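Plekwood Sky Watchers
Minutes, June meeting, Fundel Hall

Opened at 7:30 p.m. May minutes approved with one correction: the lunar session was at Luson, not at the hall.

1. Light reports. Two members reported a steady orange light low in the west after sunset. The log for that week was read out. The light set at the same time as Mercury and will be entered as Mercury.

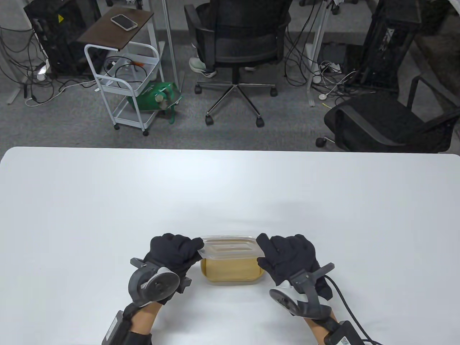
Beltrán disagreed and said Mercury had been behind the ridge by then, so the entry should stay open until someone checks the horizon from the same spot. Agreed to leave it open.

2. Telescope loan. The 2000 mm reflector is back and the mirror needs cleaning before it goes out again. Loan period stays at 2 weeks. 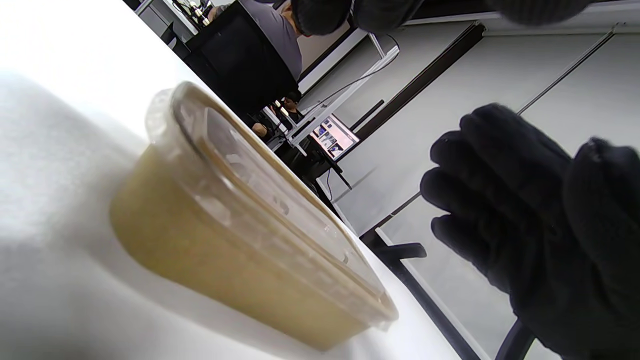
3. August meteor night. The Luson field is booked from 10 p.m. Red flashlights only. Food will be soft and easy to eat in the dark — something thick and beige in a clear tub with a snug lid would do. No stoves on the grass.

4. Accounts. Balance $184 after $94 for the field permit. 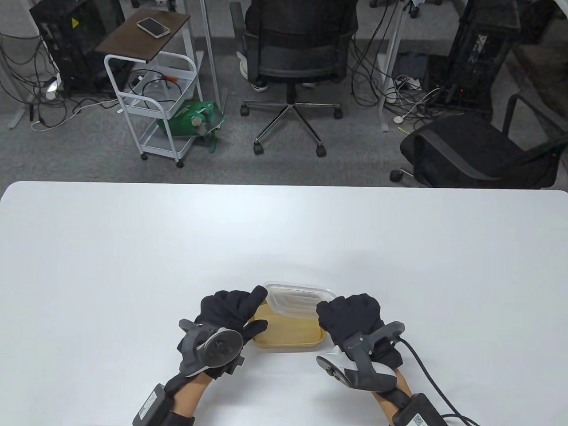
Lidded container on the white table.

5. Star charts. The old charts are out of date for the planets and will be recycled. New ones to be printed before August. Paper bowls like the tan one on the table to be bought for the meteor night.

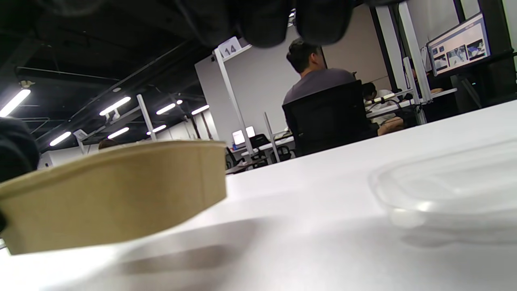

6. Next meeting. Talk on variable stars, with time after for questions. Supper first, and both kinds of dish are fine, kraft paper or clear plastic. Doors at 7 p.m.

Closed at 9:10 p.m.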